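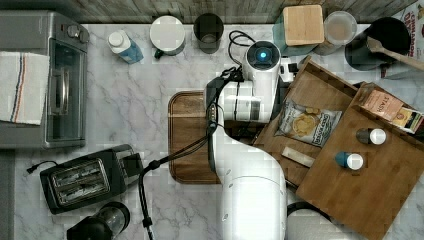
Lernel Robotics Club, Kitchen Task Group
Minutes of the project meeting, 13 Jun 2019

Chair: Thabiso Mthembu
Minutes: Kyung-tae Oh
Apologies: Jireš

1. Previous minutes
Accepted with one correction. Under item 4, "wrist offset" should read "base offset."

2. Arm and mounting
Kanitz reported that the base was re-clamped after drift showed up in the repeat test. Over 51 returns to the home pose the error stayed inside the limit set in the project plan. Joint 4 still stalls when the elbow is fully extended and a load is held. Mthembu asked for the stall to be logged with motor current before any gains are changed. Agreed.

Cable slack was discussed. The current loops clear the counter items at low speed. Full speed has not been tried and is not to be tried until strain relief is fitted at the elbow.

3. Pick and place software
Oh presented results from the latest build. Of 199 attempts, 145 ended with the object inside the target area. Failures were mostly in two groups: soft packaging that folds under the fingers, and bottles lying on their side that roll on first contact.

Two proposals:
a) Lower the closing speed for bagged items.
b) Approach lying bottles along the long axis only.
Both to be tested separately. Kanitz noted that (b) will fail near the tray edges, where the fingers need more clearance than there is. Oh to add a check that rejects those grasps and moves on to the next object.

4. Training data
453 demonstrations are now on the club drive. File names do not follow the agreed format for the first two sessions. Oh will rename them by script and keep the originals until the next meeting.

Mthembu asked whether the marble surface was affecting segmentation. Oh said the gray veining gives false edges under the overhead lights, and that the cutting board gives a cleaner outline. No change to the layout for now.

5. Plorkau entry
The entry form is due in August. The task must run start to finish without operator input, and a reset between runs is allowed. Kanitz to draft the safety section. Question of whether a second gripper may be brought as a spare: Mthembu to write to the organizers.

6. Other business
The spare power supply has been returned with a bad connector. Label it and keep it off the bench.

Actions
Kanitz: strain relief, joint 4 log, safety section
Oh: grasp check, separate tests of 3a and 3b, file names
Mthembu: letter to organizers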